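**Kitchen cell at Liretti: September service report**

The Trolska arm in the kitchen cell returned to regular operation in September after its scheduled service. The unit had completed 743 cycles since the previous inspection. Technicians replaced the wrist cable, tightened the base mounting and reset the joint limits to the values issued by Cimero.

Calibration is now checked at the start of each shift. The operator places the marked items on the work surface, confirms that every marker is read, and enters the result in the cell log. A cereal box, a tray of toy fruit and a cutting board are among the objects in use.

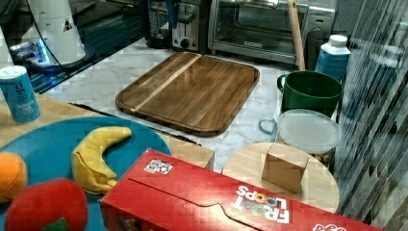 **How often should the gripper pads be changed?**

Pads are to be changed every 90 hours of operation, or sooner if the surface has become smooth or split. The task takes 15 minutes and must be carried out with the arm powered down and the air supply closed.

Spare pads are held in the Tang storeroom under part number 172. Staff are asked to record each pad withdrawn in the storeroom register and to return worn pads in the labelled bag for inspection.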